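25th March
By the Fragkou workshop team

Call for participants: patching cables beside two robot arms

Can a machine plug in a network cable as well as a patient person? At Fragkou we do not know yet, and we would like to find out with your help. We have tried folding towels, sorting cutlery and filling shelves in our earlier project, Gumumard. Some of these chores went well, others very badly. Small connectors are still the most difficult for us. The cable bends, the plug turns in the grip, and the socket forgives almost nothing.

For the new project, Wunari, we look for up to 30 people who can come to our workshop in Boltel for 2 sessions each. You will guide the arms by hand controls, and later you will do the same job with your own fingers, so that we can compare. Experience with servers is welcome but not necessary. You should be at least 18, be able to sit for one hour, and have a steady hand — gamers, tailors and electricians have all done well with us before.

The arms and the work with the yellow cable:

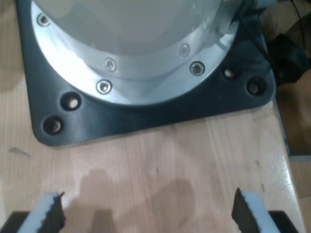
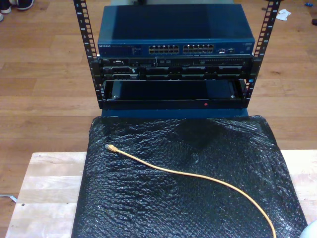
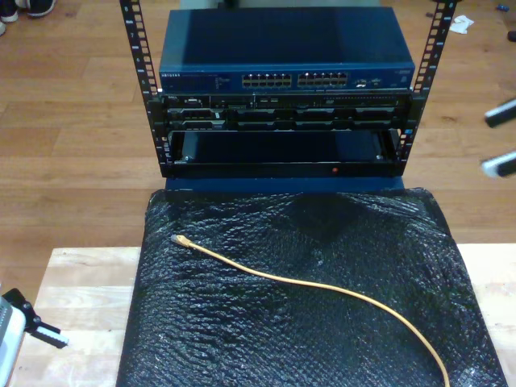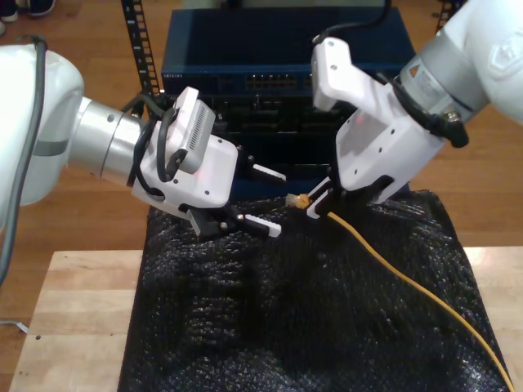

Each session takes a morning or an afternoon, with a long break. We pay for your time and your travel, also if you decide to stop early. Our last study finished in November with 3,058 recorded attempts, and every participant received the results in a short letter. We will do the same again.

To apply, please write us a few lines: what work you do with your hands, which hours suit you, and if you are left-handed — we had only 9 left-handed people last time and would like more. Please do not send a long CV. We answer to everybody, but it can take us two weeks.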